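Ollura (data preparation tool)

Ollura is a data preparation program for office users, sold as an add-in for spreadsheet software and as a separate desktop application. It is used to clean, join and reshape tables before they are loaded into a report. The program records each change as a step in a list, and the list can be run again when the source file is replaced. Its publisher, Tarnov, describes it as a tool for people who do not write code. Reviewers and long-term users have questioned that description, and a good part of what has been written about Ollura deals with the gap between its simple screens and the script that runs underneath them.

Origins

Ollura began as an in-house tool at Echeverri, a freight accounting firm, where Sebastián Toledo was responsible for merging monthly files sent in by depots. The files shared a layout in theory. In practice the depots renamed columns, added subtotals and left blank rows wherever they pleased. Toledo wrote a set of macros to deal with this, and later replaced the macros with a small interpreter that read its instructions from a text file.

Tarnov bought the rights to the interpreter and put a visual editor on top of it. Publicity for the first commercial version said that it had been "built by accountants". Uriel Barrientos, who worked on the editor, later wrote that no accountant had taken part in the work after the sale, and that the phrase referred to Toledo's original macros, none of which survived into the product. Tarnov kept the wording for two further versions.

How it works

A project in Ollura is called a sheaf. A sheaf holds one or more sources, a list of steps for each source, and one or more outputs. Steps are run from top to bottom. Each step takes a table and returns a table, and the user can click on any step to see a preview of the data at that point.

The preview is built from the first 700 rows of the source unless the setting is changed. This is a frequent cause of confusion. A column that holds only whole numbers in the preview will be given the whole number type, and any text further down is turned into an empty value when the full sheaf is run. No warning is shown by default. The manual calls this behaviour "type confidence". Users on the support forum have called it other things, and several have reported finding the missing values only after their reports had gone out.

Steps are stored in a script language also named Ollura. Most users never open it, but the editor cannot produce everything the language can express, and some fairly ordinary jobs, such as filling a value down within a group or splitting a table with two header rows, need at least one line written by hand. The language uses commas to separate arguments whatever the regional settings of the computer, while the formula bar follows the regional settings. A line copied from one to the other may therefore fail. 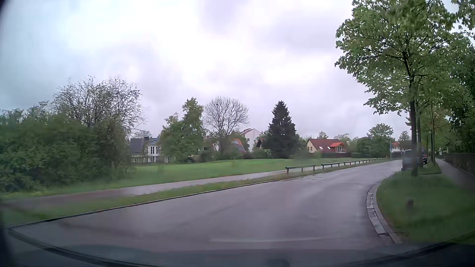

Column matching

The feature most often mentioned in Tarnov's publicity is column matching, added under the name Pallix. It is meant to keep a sheaf working when the headings in a source file change. Where a step refers to a column that no longer exists, Pallix looks at the names, types and contents of the remaining columns and picks the closest one.

How well this works is disputed. Tarnov has published a test in which Pallix correctly matched 272 of 300 renamed columns. The test files have not been released, and the accompanying note says only that they were "typical of business use". Constanza Jara, a trainer who teaches data cleaning to local government staff, repeated the exercise with her own files and came to a less flattering view. Most of the easy cases, she found, were changes of capital letters or added spaces, which a plain comparison would have caught anyway. The harder cases, where a heading had been replaced by a different word, were matched well when the column held dates and poorly when it held amounts. In one of her files "Net" was matched to "Gross" because the two columns had similar values.

Jara's main objection was to the silence of the process. Pallix writes its choices to a log, but the log is not opened at the end of a run, and a sheaf with a wrong match finishes with the same green tick as one without. Tarnov has since added a strict mode, in which any missing column stops the run. Strict mode is switched off in new projects.

Speed

Claims about the speed of Ollura should be read with some care. The figure usually repeated, that a sheaf runs many times faster than the same work done with lookup formulas, comes from a single comparison made by Tarnov, in which the workbook was set to recalculate after every change. Few experienced users would set up a workbook in that way.

Independent accounts are mixed. Joins between sorted tables are quick. Grouping is also quick, so long as the grouped column is not text. Steps that refer to the previous row are slow, and they become much slower when placed after a join, as the program then reads the whole joined table again for each row. Tullio Sala, who maintains a collection of sample sheaves, advises adding an explicit "hold" step before any such reference. The hold step keeps a copy of the table in memory. It is not offered in the menus and has to be typed into the script.

Language functions

The current version has 243 built-in functions. Tarnov lists them in one alphabetical table, with no grouping by purpose, and a number of them overlap. There are separate functions for removing blank rows, removing empty rows and removing null rows, and the differences between the three are set out only in a footnote. Sala has argued that the total is inflated by old names kept for the sake of existing projects, and that the number in common use is far smaller.

User-written functions are allowed and can be saved in a shared folder. They cannot be given default values for their arguments. This means that a function used across several sheaves is difficult to extend later without breaking the older ones. The usual way round it is to pass a single record in place of separate arguments, a habit which makes the functions easier to change and a good deal harder to read.

Licensing

Ollura is sold by yearly subscription. The add-in and the desktop application need separate licences, although they share the same engine and open the same files. A free viewer can run a sheaf but cannot edit it, and will not refresh from a database. Tarnov's comparison page describes the viewer as "fully featured for readers".

A sheaf can be exported as plain script, and this is sometimes put forward as a protection against being tied to the product. The value of the export is limited, as no other program reads the language.

Reception

Early reviews were favourable and tended to be based on short demonstrations with tidy files. Later writing has been cooler. Eulalia Espinoza, in a long comparison of preparation tools, judged Ollura the easiest to begin with and among the hardest to check, and noted that a colleague taking over somebody else's sheaf had no simple way to see which steps had been typed by hand. She also pointed out that the step list gives every new step a generic name – "Changed", "Changed 2" and so on – and that hardly anybody renames them.

Supporters reply that the same complaints could be made about spreadsheets in general, and that a recorded list of steps, even a badly named one, is better than a chain of pasted values with no record at all. There is some force in this. It does not answer the point about silent changes to data, on which Tarnov's position has been that the information is available in the log.

See also

Data cleaning
Unpivoting
Header row detection
Macro recorder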